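Workshop Tips: Preparing a Motherboard for the Student Automation Bench
Hulitz Robotics Club — Members' Pages

Teams in the memory-handling exercise work on a full-size desktop motherboard. The following advice applies to all members and supplements the bench rules issued in June.

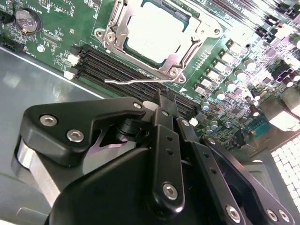

Before the session, confirm that the power supply is switched off and unplugged. Each student should put on a wrist strap and clip it to the bench ground before touching the board. Loose sleeves and lanyards are not permitted near the arm.

Open the latches on the memory slots by hand before the first run. A module will not seat against a closed latch, and the force needed to push past it can crack the slot. Teams should open only the slots they intend to use.

Keep the processor socket closed throughout. The lever and retention frame are not part of the exercise, and the contacts underneath are easily bent. If a path must cross the socket area, raise the arm to its travel height first.

Bright work lights produce strong reflections on metal parts, which may confuse the vision software. Turn the lamp to one side and take a new reference picture whenever it is moved — even slightly.

Run every new program at 10 percent speed until it has completed two full cycles without a stop. The limit may then be raised in small steps. Only a bench supervisor may authorize 100 percent.

Check the screws on the finger links at the start of each session. Tighten them with the correct hex key, and do not use thread-locking compound on any part that students are expected to remove.

Dust the slots with a soft, dry brush. Household cleaners and paper towels must not be used on the board.

Questions about the Banum practice modules should be addressed to Smaranda Văduva. Damaged parts are to be handed to Horațiu Rusu, with a written note of the team and the program in use.

Page revised Dec 4, 2023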